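Robot arm on the packing bench, what happens to our hours?

Posted by tinlid_30
Small grocery packer at Irkby, 7 of us on days. Boss put an arm on the dry goods bench in February — spaghetti, paper bags, that sort of thing.
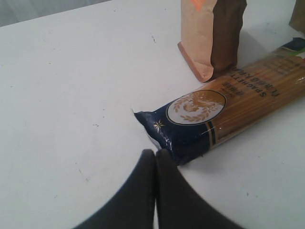 Now two of us are "minders" and the rest got moved to labelling. Same pay so far, nothing in writing. Is that normal?? Anyone been thru this?

Kofi Amoah
Same at Henare. Get the new job title in writing, and the hours. Ask who clears jams too, that landed on us with no training. Pasta sleeves were the worst, shiny and slippery.

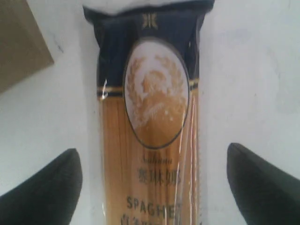 Took 5 weeks before anyone showed us the stop button properly. My wrists are better tho, I'll give it that. Boring work, minding.

packrat
they'll cut shifts. always do

Sadao Hirano
Not always. Ours didn't — but check your agreement for a clause on change of duties, and definately talk to your rep before you sign.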